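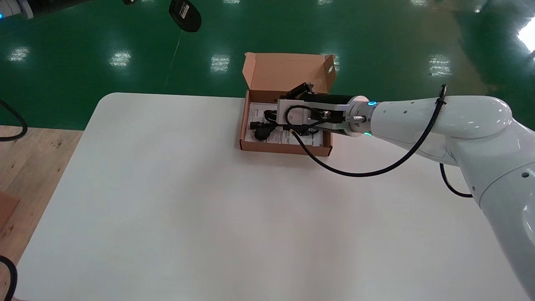
Update for Larysa, accessories packing, Wednesday

Quick one before the 3 pm call. Packing side is mostly on track, paperwork side isnt.

**Done**
- Carton spec signed off w/ Vainio. Plain brown, hinged lid, no print.
- First batch of 103 power cord sets packed and sent to Osell. No returns so far.
- Order of packing fixed: sheet goes in flat first, cord on top. Other way round the sheet creases when the lid closes.

**Not done**
- Instruction sheet. Still the old version. Cheng-en has the new text, waiting on Impi for the table. Need it before we order the next 800.
- Label position. Vilho wants it on the lid, I'd leave it on the side. Your call pls. 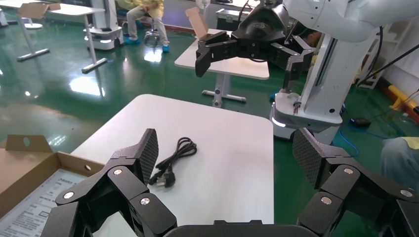

Cords: coil them small, plug end left free so whoever checks can see the prongs without undoing the bundle. Loose loops are fine, the tight ones spring open and push the lid up. Santeri is writing this up as a half page for the packing table. Draft Wednesday night if he gets the time.

**Money**
800 cartons paid for out of the second installment. Sheets not invoiced yet. Nothing over budget but the reprint will be tight, will send the printers quote seperately.

**Need from you**
Label decision, and a yes on the reprint. Can hold the carton order 3 days, after that we lose the slot.

Cheers, Impi's out Friday so copy me on anything for her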